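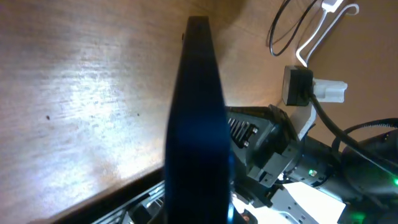 Club wants to start an esports team next to our real football team — how do we choose players and how do we run the league nights?

Posted by Amr Lahlou, 2021-04-09
Category: Esports and virtual football > Clubs and leagues

Hello everybody. I hope this is the correct part of the forum, if not please move it.

I help with the website and the match reports of Bendunham, a small amateur football club. English is my third language and I write slowly, so I try to explain everything at one time.

Our regional league has been stopped for a long time and we do not know if the season will be finished. Because of this, some clubs in the region have agreed to play a virtual league with the football game on console. Every club sends players, they play with the names and colors of their own club, and the matches follow the calendar of the real league. The clubs that said yes until now are us, Bamau, Tuhiwai and Wircombe. Other clubs are still thinking. The first match is planned for August, so there is time, but our board wants a written plan before they give permission to use the club name and the badge.

My problems are these.

First, the selection. We opened a list and many members put their name on it. Several are real players from the first team, and they believe that they must have the place because they play on the real field. But the strongest one on the console is a boy of 16 who is only a reserve goalkeeper. I have seen him play and it is another level. How did other clubs decide this without making everybody angry?

Second, the format. Bamau wants one match only, one player against one player. Wircombe wants to play 2 against 2, because it feels more like a team. Tuhiwai has no opinion. I think both formats are possible on the same evening, but I am afraid that the evening becomes too long, especially for the people who watch the stream.

Third, the connection. Last month we played a friendly match against Bamau to try, and in the second half our player was disconnected when he was winning 3 to 1. Their captain said that we must start again from 0 to 0. Our captain said that this is not fair. In the end both were a little offended and we did not finish the match. I would like to have a rule for this which is clear for everybody.

Also there is the question of the teams in the game. If each player can choose any club or country that he wants, everyone takes the same two or three very strong teams. Is it better that all teams have the same rating?

I thank you in advance for any help. If somebody has a rule document that I can read, it would be very useful.

Huw Dafis

Hi Amr, I ran something very similar last year with clubs that normally play each other on grass, so I will tell you what we did and also what I would change.

Selection. Do an open qualifier and publish the rules before anybody plays. Ours was a group stage and then a knockout, best of three from the semi-final. The first-team players were invited like everyone else. Two of them complained before it started, then they lost early and became quite good supporters on the stream. If your young goalkeeper wins the qualifier, he has the place and there is nothing to discuss. Since he is 16, you need written permission from a parent, and please also check the age rating of the stream chat and who is moderating it. Check the terms of the game as well, they are different from one country to another.

I would take a squad and not only one player. We registered four and could use any of them on a match night. People have exams, work shifts, a bad connection and so on.

Format. We played two singles and then one doubles match on the same evening, and each of them was worth points for the club. Three points for a win and one for a draw, as in the real league. With six-minute halves, plus pauses and loading, one club match took around 70 minutes. I would not go longer than this. The doubles match should be the last, because it is the one that people like to watch and it keeps the result open.

Disconnections. This is the most important part of the document and you should write it first. Our text was like this:

If the connection is lost before the first goal and before minute 15 on the game clock, the match is started again.
If it is lost later, the score stays, and the players play only the remaining minutes in a new match. They agree to stop at the correct minute.
If the same player loses the connection for the second time in one match, the opponent wins 3 to 0, or keeps the real score if it is better for him.
Both players must take a photo or a clip of the score and the clock.

With this rule your match against Bamau would continue from 3 to 1. The other captain was not wrong to ask, you simply had no rule.

Ratings. Use the mode where all teams have the same overall rating. In the game that we used it was 85 for everybody. Before that, we had a full evening where both sides used the same French club and the commentator could not tell who had the ball.

One more thing that is easy to forget — write down who creates the match lobby. We said the home club, and it must be open ten minutes before the start.

Nuala Brennan

just play FIFA with fixed ratings and ban anyone who pulls the plug lol. at our place the first-team lads got two spots automatically and it was fine, they lost every week but it was fine

Ailbhe Hegarty

I agree with Huw about most things, but I would be careful with "the score stays". We had one player who was losing by one goal and was "disconnected" each time the opponent had a corner. So we added that if there is a dangerous free kick, a corner or a penalty at that moment, the new match cannot cancel it. In practice, the opponent gets a penalty at the start of the new match, and the other player must give it by a foul. It sounds strange but after we wrote this the disconnections were much fewer.

For the board, keep the plan to one page. Ours wanted to know only three things: what it costs, who answers if a player says something bad on the stream, and if the sponsor on the shirt is happy. Ask the sponsor early. Our sponsor was pleased and paid for two headsets.

Wired connection for all players, no wifi. Put this in the rules also.

Comment from Amr Lahlou

Thank you very much to all. I will propose two singles and one doubles to the other clubs, with the rule of Huw and the addition of Ailbhe about the penalty. Nuala, I think that our board will not accept automatic places, but I will tell the first team that you were on their side. Huw, can you tell me if the players of the doubles match must be the same as in the singles?

Comment from Huw Dafis

No, we let the captain choose from the four. He had to send the names to the other captain one hour before the start, and after that only a change for illness was allowed.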